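The Siege of the Hunville Town Hall

The occupation of the Hunville town hall began at 6:40 on a January evening, when 52 people who had come to shout about a parking ordinance were told that the public comment period was over, and sat down.

They stayed eight hours. By the standards of American unrest this is a long nap. By the standards of Hunville, where the last recorded disturbance concerned the height of a church sign, it was the fall of Rome, and the town has been arguing ever since over who was a Visigoth.

I drove up from Abella the next morning, 186 miles on a road that seemed to be mostly deer, and found the building open for business. A woman at the front counter was selling dog licenses. The only signs of insurrection were a folding chair with a bent leg and a smell of cold pizza that had gotten into the carpet of the council chamber and, I am told, is still there.

The ordinance itself was two pages long. It banned overnight parking on the four blocks nearest the river, where most of the night shift at the Furach cannery leaves its cars. The council had called it a snow removal measure. The night shift pointed out that it ran through August.

What followed depends on whom you ask, and in Hunville everyone would like to be asked. The police report describes "a large and agitated crowd" that "took control of the chamber." The crowd's version is that it took control of the thermostat, which had been set at 61, and of one extension cord. Both accounts agree that there was singing. The report calls it chanting, but several people gave me the lyrics, and they rhymed.

The town has eight officers. All of them were sent, along with a pair of county deputies who arrived after midnight and had to be told what an ordinance was being protested. For a while the officers stood along the back wall and the protesters sat in the public seats, which is how every council meeting in Hunville is arranged anyway. An officer's mother was in the third row. She asked him if he had eaten.
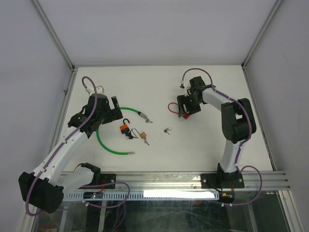

The trouble, when it came, came at the side door. Sometime after one in the morning a man tried to leave to move his car, the car being parked on one of the four blocks. The door had been shut from the outside on the mayor's orders. He rattled it. Others got up to help him rattle it. An officer in the hallway heard what he later described as an attempt to breach the building and radioed for backup, which was difficult, as everybody was already there.

In the push that followed, the folding chair was bent, a framed map of the county came down, and a deputy sprained his wrist. One woman lost a boot and got it back in the mail, without a note. Twenty-five people were charged with trespassing in a public building during what their lawyers would call, with some relish, a public meeting. It had never been adjourned. The mayor had left through his office and forgotten to bang the gavel.

That missing gavel stroke has since kept several attorneys in good shoes. If the meeting was still open, the defense argued, then nobody could have trespassed at it, and anyone locked inside had a complaint of his own. The county prosecutor replied that a meeting without a mayor is just a room. A judge in Undavach read both briefs, asked to see the minutes, and learned that the clerk had kept taking them all night. They run to 31 pages. The entry for 12:15 a.m. reads, in full, "Second verse."

The charges were dropped on 2020-03-31, by which time the courthouse had closed its doors to the public and the news reached most of the defendants by phone. There was no party. One of them told me he'd been looking forward to testifying and had bought a tie.

The mayor, who is up for reelection, maintains that the town was eleven minutes from a riot. He wouldn't say how he'd arrived at eleven. His opponent has promised healing, transparency and a new side door.

As for the ordinance, it passed. The council took it up at its next meeting, behind a rope, and approved it without discussion. The signs went up on the river blocks a week later, and the night shift parks under them. So far no one has written a ticket. The one officer assigned to the overnight patrol leaves his own car there too.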